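Zaline refill pouches, after two months of dishes

By Elisa Bellini
24 November 2025

Zaline sells dish soap in a thin pouch that you pour into a hard bottle you keep. The starter set has one bottle and two pouches, and each pouch holds 961 milliliters. I bought mine in September and have now gone through both.

The idea is to use less plastic per wash. A pouch weighs 27 grams empty on my kitchen scale. My old supermarket bottle, with its pump, weighed a good deal more, and I was throwing one out every few weeks.

Pouring

The spout is in one corner and has a small screw cap. The cap is tethered by a short strap, and on the first pouch the strap kept swinging back into the stream. I ended up holding it aside with my thumb. The second pouch had a longer strap and gave me no trouble – same product code, so I assume they changed it between batches.

The last bit of soap is hard to get out. Rolling the pouch from the bottom works, but you need a counter edge and some patience.

The soap

It cleans well and rinses fast. The scent is a mild citrus that is gone by the time the dishes are dry. It is thinner than what I was used to, so I used too much in the first week.

The pump bottle is the weak part. It drips after each press and leaves a ring on the counter. Trekaneo's refill bottle costs more but does not drip, and it takes Zaline soap without a problem. 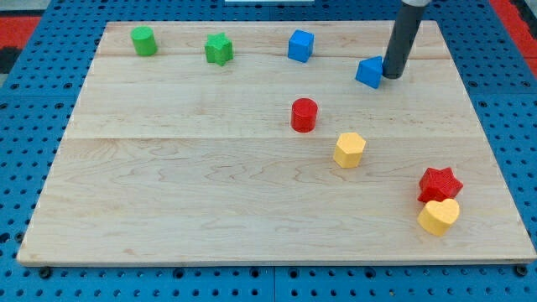

Getting rid of the pouch

The pouch is a single type of plastic, cap included. My city does not take film at the curb, so mine go in the mail-back envelope, which holds 20. At my rate that will take years to fill. Zaline should offer a smaller one, or set up a drop-off point in stores.

Price

The starter set was $27 and single pouches are $11. That is slightly more per ounce than the bottled soap I bought before.

I will keep buying the pouches. I would skip the starter set if you already own a decent pump bottle.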